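Fire hose cabinet in our hallway, leave the plastic on the valve?

utelwood_yatziri
Fri 15 December
Hi all, hope everybody is staying warm! I've been on the building board at Utelwood since August, and I somehow ended up being the person who worries about the fire hose cabinets. Ours have a valve in the top compartment with the hose beside it, and a big glass door underneath. Does anyone know if the clear plastic around the valve is supposed to stay on? My neighbor says it keeps the dust out and I should leave well enough alone, but it bothers me every time I walk by with the groceries.

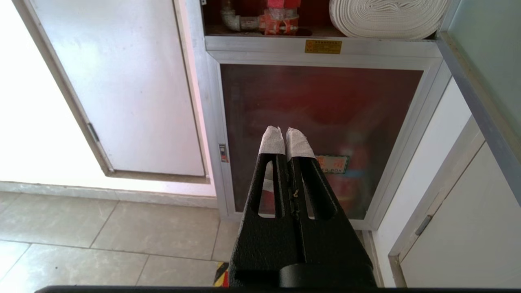
Top compartment, with the red valve in its plastic and the white hose rolled up next to it.

The little yellow-gold plate on the rail is too small to read in my picture, sorry.
Yatziri Robles

nallis43
Welcome, Yatziri! I'd take it off. We had the same kind of wrap in my old building and I always figured it was left over from delivery. You don't want anyone fighting with plastic in a smoky hallway.

stornico_dad
I have to disagree with nallis43, friendly as ever. Please don't pull anything off yourself, even if it looks like plain packaging. Call whoever inspects your cabinets and have them do it while they're there. Our visit cost $95 and the fellow was happy to answer all my questions (I had a lot of them).

nallis43
Fair enough, the inspector can do the unwrapping. I still say it should go!

utelwood_yatziri
Thank you both, you're so kind. I'll call Monday and ask about that little plate too.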